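Jul 1, 2026
Notebook, handheld gripper purchase, second round

Went through the Drallmont quote again this morning with coffee and a red pen. It has grown a page since the draft. The headline price per pair is the same, $742, and everything that used to be inside that price is now on the new page: spare jaw fingers, the charging lead, the mounting plates, "onboarding." I would like to meet the person who needs onboarding for a trigger.

Hedvika Jelínek wants us to order before the end of the month so the pairs land in this year's budget. I understand the argument. I don't like buying on a calendar. The last time we did that we got the Lunis arm stands, and two of those are still in their foam.

Where things are:

Drallmont. Lead time not stated. I asked twice and got a brochure both times. Warranty covers the body and excludes the fingers, so the part that touches everything is the part they won't stand behind. Fingers are $170 a set.

Kolář. Cheaper fingers, heavier body. Hedvika liked the trigger, I got a sore thumb base after a morning of lids and wire goods. Their rep says the weight "disappears with use." It did not disappear. They will lend us a pair until December if we pay shipping, and that is the only offer on either quote I would call generous.

Jalcombe. Software only. They want us on the yearly plan, which pays off if we record more than 100 hours a month. We don't. We have never come near it, and the plan to come near it assumes a second table, a second set of stands and a person to sit there. None of those is on the sheet. Somebody (me, last fall) put the hours in as if they were free.

Consumables are the line I trust least. Gloves, cable ties, tape, replacement leads, household items to handle. The household items look like pocket change on the sheet, and then you find out the lids crack and the clips stop clipping and you are back at the store. I'd give that line its own code so we can see what it costs us. At present it goes under "misc," where it can't embarrass anyone.

Also not on either quote: time lost to cables. The lead at the wrist gets in the way on anything low on the board. I keep retaping it. Wireless is listed by Drallmont as "planned." I give that word no weight in a budget and have crossed out the line where Hedvika counted on it.

Basket and lidded container on the board, both hands on grippers:

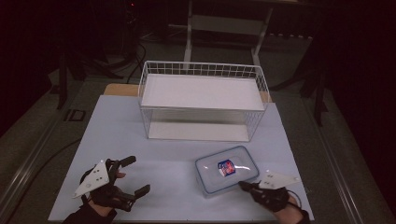

Do we need to buy a second pair of each model to compare them properly? One loan pair from Kolář and one bought pair from Drallmont is enough, provided the same person uses both on the same tasks and writes down the sore thumbs.

My proposal for the sheet, to argue about:

1 pair Drallmont, no onboarding, no plates (we can cut plates here)
2 sets of fingers, ordered with it
1 pair Kolář on loan, shipping only
Jalcombe month to month, review in December
Separate code for consumables

Hedvika has the red-pen copy. She thinks I am being mean about the yearly plan and has asked for the recorded hours month by month. Fine, I'd like to see them too. Export is half done, the spring months are in the old folder layout and the totals come out double for April, so don't quote anything from it yet.

To do: third email to Drallmont re lead time. Ask Kolář who pays if a loan finger snaps. Find out whether the Lunis stands can still be returned, foam and all.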